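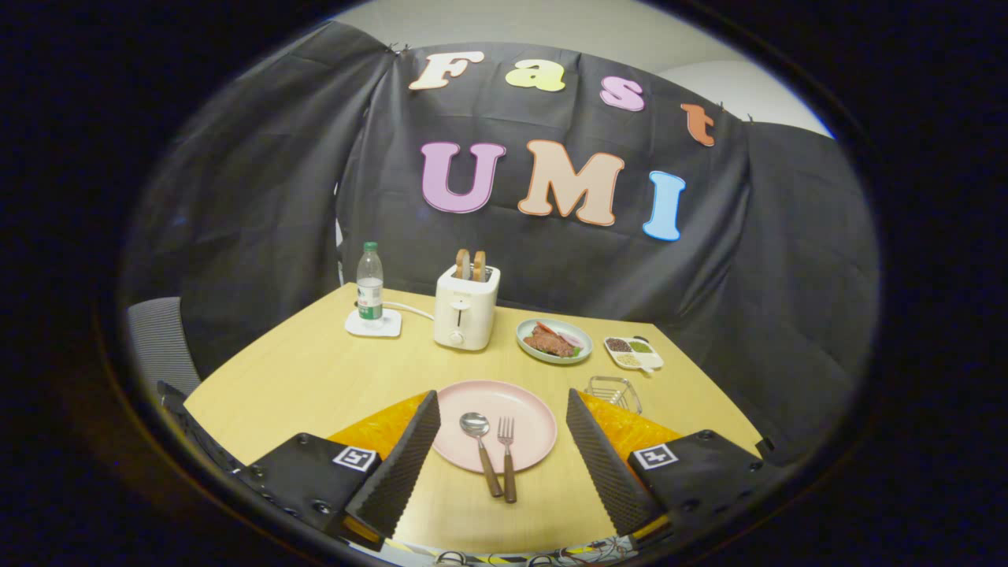 **Unit 4: Looking after the hand-held gripper**

Read these notes before the October practical. They cover the hand-held gripper on the breakfast bench: daily checks, finger pads, markers and camera. The robot arm is dealt with in Unit 5, although the finger pads are the same part on both, so most of section 2 carries over.

### 1. Before you pick it up

Sign the tool out on the Olalier sheet and write down the cycle count from the last entry. Put the tool flat on the bench mat with the fingers pointing away from you.

- Look along each finger from the housing to the tip. The two should lean in by the same amount.
- Press each finger sideways with your thumb. A little give in the pad is normal. Movement at the housing is a loose screw.
- Run the cable through your hand from the housing outwards and feel for flat spots.
- Squeeze the trigger slowly, all the way, and let it go slowly. It should not catch.

Anything wrong goes on the sheet before you mend it.

### 2. Finger pads

The black ridged pads do the gripping and the ridges wear down from the tip. On the Fevuneck bench we change them every 332 cycles, or sooner if the ridges have gone smooth. Always change both. A new pad opposite an old one pulls cutlery round as the jaws close, and a fork that turns in the grip spoils the recording.

To change a pad:

1. Unplug the tool.
2. Take out the housing screws, lower one first, and keep them in the lid of the parts tin.
3. Slide the finger straight out. Don't twist it.
4. Check the orange padding. If it has split or come away at the edge, replace that too.
5. Slide in the new finger until it stops, then do up the screws by hand.
6. Close the jaws on the gauge card and nip the screws up a quarter turn each.

Clean pads with a damp cloth and plain water. Solvent makes them tacky and crumbs stick to them — the toast tasks are bad enough already.

### 3. Markers

Each housing carries a square black-and-white marker. The software works out the jaw opening from the distance between the two, so a marker that has lifted at one corner gives a wrong width all through the session. Wipe them dry. If the white border is scratched or greasy, fit a new print from the Gorine folder and redo the width check:

- jaws fully open, read the value, write it down
- jaws closed on nothing, read the value, write it down
- repeat both

The open reading should be 77 on our scale. One either side is fine. If it is further out than that, the marker is probably crooked.

### 4. Camera

Clean the lens with the dry cloth only. The picture is meant to go dark towards the edges; this comes from the wide lens and needs no adjustment. Both markers must stay in view with the jaws open and with them closed.

### 5. Putting it away

Coil the cable loosely. Leave the jaws open, as a closed tool takes a set in the pads over a weekend. Enter your cycles and add them to the running total.

**For the practical:** bring your own copy of the Eyvindsson screw chart. You will have 12 minutes for the pad change. Spare pads are in drawer 223, screws in the tray underneath.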